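Home | Rivers | Wetlands | Peoples | Contact

Parden Marsh

Parden Marsh is a freshwater wetland on the lower Sornus, just upstream of Tutbridge, and I've been adding to this entry for years, so forgive the odd wobble in style! It covers 1045 hectares in a wet winter and a good deal less by August.

The oldest mention I know of is a grazing agreement from 1719, which names the eel traps at Man (a hamlet, long since swallowed by reeds) and says who could cut sedge there. Four families still hold those rights. Remedios Llorente, who mapped the channels, found 14 of them open to a flat-bottomed boat, though I've only ever managed to get down the easy ones.

Bitterns breed here, and so do marsh harriers, and the water voles are doing rather well on the Tutbridge side.

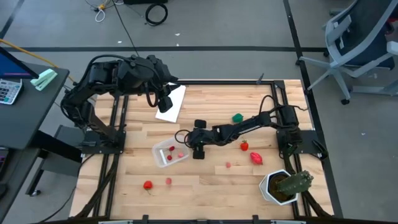
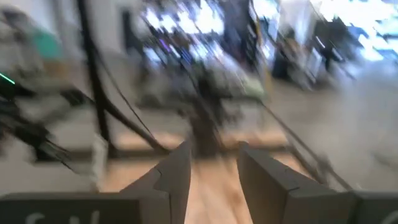

Hnat Melnychuk thinks the eels are coming back too. I'd love him to be right, but the old sluice below Man is still shut for most of the spring, and young eels can't climb a wet plank wall that high.

12 comments | 31 shares

Back to top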